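Unit 8: Nesting, Seating and Stacking of Small Containers

Household Storage and Surface Management, course handout
Prepared by Helmi Laaksonen. Exercise sheet by Oana Surdu.

Revised May 16, 2020. Replaces the March version. Section 8.4 is new; the tables in the old appendix have been dropped.

8.1 Scope

Unit 7 dealt with containers standing directly on a surface. This unit deals with containers supported by other containers. Only small open vessels are considered: cups, bowls, pen holders, jars without lids, and similar items found on desks, side tables and kitchen counters. Lidded boxes are covered where they share a surface with open vessels but are not treated as supports until Unit 9.

Students should have the rim and base measurements from the Unit 7 exercise at hand. Calipers are available from the Drirside room. A flexible tape is acceptable for outside diameters but not for wall thickness.

8.2 Terms

Host: the lower container, which carries the load.

Guest: the upper container.

Seat: the line or area where guest and host touch.

Insertion depth: the vertical distance from the top of the host's rim to the lowest point of the guest, measured inside the host.

Overhead: the part of the guest that stands above the host's rim.

Taper: the change in outside diameter from base to rim. A guest with no taper is called straight.

Note that "nested" and "stacked" are used loosely in product catalogs. In this course, a guest is nested when its base reaches the floor of the host. It is stacked when its base rests on top of the host's rim without entering. The case between the two, where the guest enters the host and stops partway, is called rim-seated.

8.3 Conditions for a rim seat

A tapered guest will rim-seat in a round host when the inside diameter of the host's opening lies between the base diameter and the rim diameter of the guest, provided the host is deep enough that the guest does not reach the floor first. The seat forms at the height where the outside diameter of the guest equals the inside diameter of the opening.

Worked case. A host has an opening of 70 mm. A guest has a base of 60 mm, a rim of 90 mm and a height of 120 mm, with straight sloping walls. The diameter increases by 30 mm over 120 mm of height, or 1 mm for every 4 mm. The guest reaches 70 mm at a height of 40 mm above its base. Insertion depth is therefore 40 mm and overhead is 80 mm. The host must be more than 40 mm deep inside.

A small taper gives a deep insertion and a firm seat but increases the risk of wedging. A large taper gives a shallow insertion, and the guest is easier to tip. Sandrine Rolland's bench notes, available from the course shelf, give measured values for 39 pairs. Eight of these wedged hard enough that the host was lifted with the guest. All eight had smooth plastic guests in rigid hosts.

8.4 Effect of host construction

Hosts are classed by wall and rim.

Solid wall, plain rim. Jars and most drinking glasses. The seat is a narrow line. Trapped air may slow the guest on entry if the fit is close all the way around.

Perforated wall, banded rim. Metal mesh desk containers. The mesh is thin, and the band at the top stiffens the opening and takes the contact. Air escapes through the wall. Any liquid left in the guest should be emptied before placement, as a mesh wall will not contain a spill.

Flexible wall. Soft plastic and silicone. The opening deforms under load and the seat cannot be calculated from the unloaded diameter. Excluded from the exercise.

The mesh type is common on desks and is the type most often used as an accidental host. The usual guest is a drinking cup.
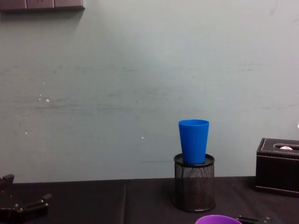

Fig. 8.1. Rim seat: tapered blue plastic cup in a black mesh pen holder, tissue box to the right.

The cup in Fig. 8.1 meets the solid rim of the holder with its lower portion inside the opening. Most pairs of this kind have a high overhead. Students should sketch the seat line and mark insertion depth and overhead before attempting question 3 of the exercise. No dimensions are given for the figure and none should be scaled from it.

8.5 Stability

Adding a guest raises the combined center of gravity. The base of support remains that of the host. A narrow host with a tall guest is thus less stable than either item standing alone on the same surface, unless the host is weighted by its contents.

For the exercise, use the side-push test described in Unit 7. Apply the push at the guest's rim, slowly, and record whether the guest leaves its seat or the whole pair tips. Record these as separate outcomes. Oskari Lindqvist's group combined them last term and the results could not be used.

The test load is 200 g, placed in the host before the guest is seated. Use the Fankhauser weights. Coins shift during the push and are not accepted.

8.6 Neighboring items

A raised guest occupies more width at its rim than the host does at its base. Clearance must therefore be checked at rim height as well as on the tabletop. Where a tissue box stands beside the host, leave room above its slot for the hand. Pulling a tissue involves an upward and sideways movement, and a cup rim overhanging the slot will be struck.

Items near the front edge of a table should be cleared before a raised pair is lifted apart. Hold the host with one hand and draw the guest straight up with the other. Twisting is permitted if the guest has wedged — tilting is not.

8.7 Exercise

1. Select 3 hosts and 3 tapered guests from the Kadix tray. Measure the inside diameter of each opening and the base diameter, rim diameter and height of each guest.

2. For each of the possible pairs, state whether the result will be nested, stacked or rim-seated. Do this before assembling any pair.

3. For each rim-seated pair, calculate insertion depth and overhead. Assemble the pair and measure both. Report the difference in millimeters.

4. Carry out the side-push test on the pair with the greatest overhead, first with the host empty and then with the test load.

Submit one sheet per student. Working must be shown for question 3. Sheets go to Despina Politis, in the Dastska folder, with the tray number written at the top right.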